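Sourdough starter gone flat after moving house – log and fixes
Status: solved

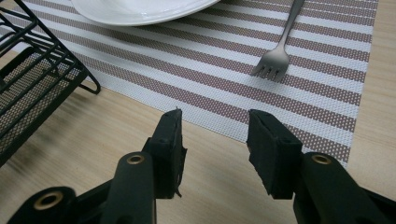 Posting the whole log in case it helps anyone else whose starter has sulked after a change of kitchen. Mine came from a friend in Hendum and had been raising loaves happily for ages. Then we moved to Zelamville in March, and within a few feeds it had gone from doubling in an afternoon to barely lifting at all. Loaf one came out like a paving slab. I ate it anyway, toasted, with far too much butter.

Set-up
Starter fed 1:1:1 with strong white flour and tap water. Dough is 680 g flour, salt, starter, water, baked in a lidded pot. Oven is whatever the landlord left us.

Entry 1
Swapped the flour first, as I'd run out of my usual and had been using a bag of Bagheri plain. Went back to strong white. Slightly better smell, same sad rise. Left it two more feeds to be fair to it. No change.

Entry 2
Tried filtered water, then boiled and cooled. No difference that I could measure with a rubber band round the jar. Ruled out water.

Entry 3
Reply from Kianoush Sharifi, copied in with thanks:
"What temperature is the jar sitting at? Not the room, the jar. Also stop feeding it so often. If it hasn't peaked, you're just thinning it out each time. Wait until you see it dome and start to sink, then feed."

Well, this was a revelation! I had been feeding by the clock, morning and night, because that's what I did in the old place. The new kitchen faces north and the worktop is stone. I stood a thermometer in the jar at 7 a.m. and it read 16 degrees. No wonder it was slow.

Entry 4
Moved the jar to the shelf above the boiler, on a folded tea towel. Skipped the evening feed. By breakfast there were proper bubbles up the side and that lovely sharp yoghurty smell was back. Fed once it had dropped, using a spoonful of rye in the mix. It doubled by teatime – I may have called people in to look at it.

Entry 5
Test bake. Good dough, good shape, nice spring, but a pale bottom and a burnt top. Checked the oven with a cheap Wornari dial thermometer. Set to 230, it was running at 251. Turned the knob down and moved the pot one shelf lower.

Entry 6
Second test bake. Gorgeous! Open crumb, dark crust all over, crackling away on the rack while it cooled. Used 295 g of bubbly starter across two loaves and gave one to next door.

What fixed it
Warmer spot for the jar, feeding after the peak, and a bit of rye. The oven was a separate fault and would have spoiled things sooner or later.

Still open
The rye loaf is gummy in the middle even after a full day's rest. Will start a new ticket for that one. Any tips on tin size very welcome.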